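Posts
7 July 2025 | 3 minute read

Talking Ticketing, Travel and Very Early Mornings with Gráinne Ó Ceallaigh

I caught Gráinne Ó Ceallaigh between two meetings and a physio appointment (hers, she still plays a bit of masters hockey and her knee is letting her know about it). She runs operations for Plitona, the women's field hockey club that moved up to the top division last October, and I'd been wanting to ask her how a club that size pays its way without a rich owner behind it.

Her answer started with buses. "Travel is what keeps me up at night," she told me. "People see the uniforms and the new scoreboard and think that's where the money goes. Our away games are long hauls, and if you put athletes on a cheap bus at 4 a.m. you're going to see it in the second half." Last season she moved the club onto a deal with Terkex, a charter company, that locks in seats for the whole schedule. She's pretty pleased with herself about that one, and I don't blame her!

We got onto crowds next. Plitona plays at the Oyewole Ground, and when Gráinne took the job a good Saturday meant 200 people, a lot of them parents. This spring the home opener drew 697. I asked whether she'd expected it and she laughed at me. "I'd ordered food for 500. We ran out of hot dogs before halftime and I sent my brother to the supermarket with my card." 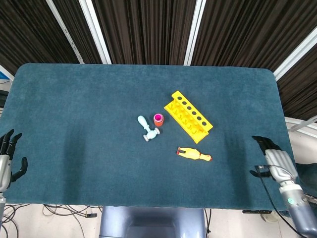

So what changed between those two crowds?

Mostly the price of a kid's ticket, which Gráinne cut to $3, along with a later start so that families coming from youth games could make it over in time.

She got some pushback on the price. A couple of long-time members worried that cheap seats would make the club look small, and one of them wrote her a four-page letter about it (she kept it, it's in her desk). Her view is that a ten-year-old who comes to every game is worth more to her than a full-price adult who shows up once. "Ask me again when she's 25 and buying her own season ticket," she said.

Sponsorship is the part she likes least. The shirt deal with Gaster runs two more seasons and covers almost a third of the budget, and she'd love to spread that out over more local names. I wondered if she'd thought about selling the name of the ground too. She has. She made a face. "Maybe the practice field. Let me have the practice field conversation first."

I also wanted to hear about streaming, because I'm one of those people who watches from the couch when it rains. Gráinne brought it in-house this year with a single commentator and a replay setup she describes as "temperamental." The stream is free for now, though she's looking at a small fee for the playoffs, and members would get it included.

Her phone had buzzed maybe a dozen times by then, so I let her go. The bus for the preseason trip still wasn't confirmed, and she wanted to catch the Terkex people before they went to lunch.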